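We got to the Voltby open day a little after ten on Wednesday, later than planned because the bus stops on the far side of the canal and the signs for the old mill run out at the bridge. The building has three floors. Odura, the snack importer that rents the ground floor and half of the second, opens its doors once a year in November, and the other tenants join in if they feel like it. This year that meant Avcı, a small roaster that does nuts and seeds, and Stesa, which prints cartons and labels.

Entry was free. You got a paper wristband and a map at the door. The map was a photocopy of last year's with two rooms crossed out by hand.

## Ground floor: the warehouse

The first stop was Odura's warehouse, which you could walk through along a taped line. It's one long room with racking on both sides and a loading door at the end. The door was open and it was cold, so keep your coat on if you go.

Goods are stacked by type and then by date. Candy is nearest the door, then dried fruit, then the savory shelf, which takes up more room than the rest put together. A sheet on the wall said the company carries 400 different items. A good share of those are small single-serve packs that are sold loose by weight, the kind you scoop into a bag at a market stall. The guide said these are the hardest to store, as they slide around and the corners of one pack can pierce the film of another. They go in shallow cartons for that reason, and the cartons are never filled to the top.

We spent a few minutes at the damaged goods shelf. Dented cartons go there, get opened, and are sorted again by hand. Anything with a broken seal is thrown out. The rest is used for samples and for the mixed boxes.

## Second floor: mixed boxes and tasting

The stairs are steep and there is a goods elevator that visitors can use if they ask. The second floor was warmer and busier. This is where the mixed boxes are put together, and it was the part I had come for.

A mixed box is what it sounds like. You pay one price and get a spread of small packs, some sweet and some savory. The sorting is simple to follow. The packs are spread out on a cloth, someone decides what goes with what, and they go in the box. Nougat and other soft candy goes in first. Larger pouches follow, then the little twisted foil ones fill the gaps. The guide said people complain more about a box that is all sweet than about one that is all savory, which surprised me.

The savory side was new to most of our group. One of the regular items is duck gizzard, cooked, sliced and sealed in a small pouch, and sold plain or spicy. The salted nougat was more familiar. It comes in a clear wrapper and is pale enough that it looks like a plain milk candy until you read the characters.
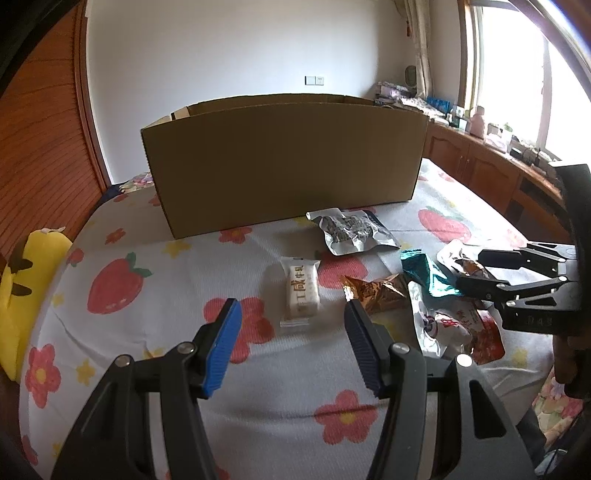
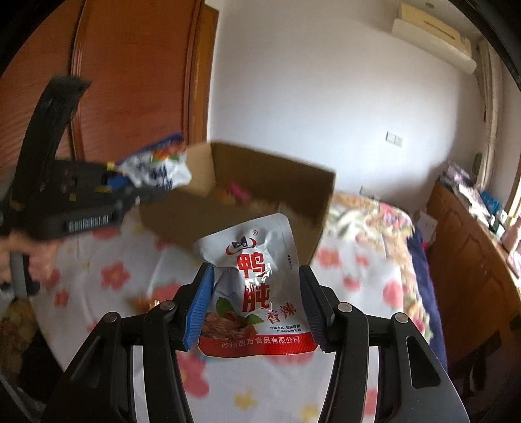
*Salted nougat and foil-wrapped sweets on the strawberry cloth (first photo); a pouch of the spicy duck gizzard (second photo).*

The writing on the packs is mostly Chinese, and a printed key in English was handed out at the tasting counter. It covered the main words: spicy, salted, the names of the meats. It was useful, but there were only a few copies and ours had to be given back. I would have liked to take one home. Several of the packs say that they are weighed as packaged, so the wrapper counts toward the weight you pay for. The guide was open about this and said it's normal for goods sold loose.

Tasting was by ticket, three tickets each, one pack per ticket. I used mine on the gizzard, the nougat and a piece of dried plum. The gizzard was firm and chewy with a slow heat that kept going after I had finished it. I would buy it again but I wouldn't eat more than one or two at a sitting. The nougat was soft, less sweet than I expected, with a clear salt taste at the end. The plum was very sour. Water was on a side table and I needed it.

Prices at the sales counter were 3 for a small bag you fill yourself and 7 for a mixed box. Cards were accepted but the reader was slow, and the line went back to the stairs by noon. I bought one box and one bag. The bag is the better value if you know what you like.

## Avcı

The roaster is at the other end of the same floor, through a fire door. They had one drum running and were doing sunflower seeds in small batches. You could stand close enough to feel the heat. There was no talk as such, but the person at the drum answered questions between batches. I asked how they know when a batch is done, and the answer was color first, then smell, then biting one.

They sold seeds, peanuts and almonds in brown paper bags. The peanuts were still warm. The almonds had sold out before we got there.

## Stesa

The print shop on the top floor was the quietest stop. They showed how a carton goes from a flat sheet to a folded box, and let children fold one themselves. The cutting machine was switched off for safety, so you had to take their word for how fast it runs. There was a table of misprints you could take for free, mostly labels with the colors out of line. I took a few for wrapping paper.

The most interesting thing up there was a rack of old label designs from earlier tenants of the mill, going back to when it packed tea. They aren't for sale.

## Practical notes

- Go before eleven. The tasting line was short when we arrived and long an hour later.
- Bring cash for Avcı. They don't take cards.
- Toilets are on the ground floor only.
- No café on site. The bakery by the bridge does sandwiches until two.
- Strollers can go up in the goods elevator, but the aisle in the warehouse is narrow.
- Bring your own bag. Odura had run out of paper ones by lunch.

The full round took us a bit over two hours, with most of that on the second floor. We caught the bus back from the canal stop, and half the nougat was gone by the time we got off.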